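Subject: Re: [bitar-users] Arm stalls over the cabinet, no fault logged
Date: 24th October

Our cabinet station, since two people asked what the layout looks like:
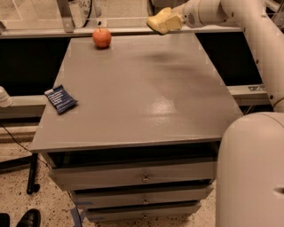

Head camera view. Apple at the back, snack packet at the left edge, gripper out past the far side.

Replying inline. I have trimmed the 1452 lines of log, which say "OK" in a variety of ways.

> We see the right arm stop dead on the way back from a place.
> It holds position, the motors stay stiff, and the status page
> stays green. Restarting the planner clears it. Is this the
> Bitar driver or is it us?

Probably both of you. We had the same thing for most of the summer and blamed, in order, the cable, the firmware and the building's power. The driver stops sending when the wrist torque reading goes stale for more than 200 ms. Fair enough. What it then fails to do is tell anybody. The planner sits there believing the arm is still on its way, and the arm sits there believing it has been asked to wait. They are both very patient.

> Is it dangerous?

Yes, and please treat it that way. When the reading comes back, the old version resumes the last move at full speed. Ours did this 8 minutes after the stop, when one of us was leaning in to put the packet back. It missed him and took the top drawer instead. The knob survived. His opinion of the green light did not.

Until you have patched, hit the e-stop before anyone reaches over the tabletop, every time, even if the arm looks asleep. A pause in software doesn't count. We had it written on the wall and we still skipped it.

> Does it depend on where the object is?

For us, yes. Items near the left edge were much worse, and anything that overhangs was worst of all. The reach is longer, the wrist turns further, and on our robot that is where the connector inside the forearm starts to lose contact. Try this with the e-stop in and power off: turn the wrist by hand to the far end and check continuity on the torque pair. If it drops out, you have our problem. Skasora sold us a replacement connector with a proper latch, and we have had no stale readings from that arm after the swap.

The driver still needs fixing, whatever your connector is doing. My patch does 2 things:

- raises a real fault on a stale reading, so the status page goes red
- throws away the pending move, so nothing resumes by itself

It is on the Bitar tracker under "stale wrist torque". I'm told it will be merged in November. I was told that last November too, so you may want to build it yourself.

If anyone running the Sudotance planner can check whether it handles the new fault code, please post here. Ours logs it as "OK".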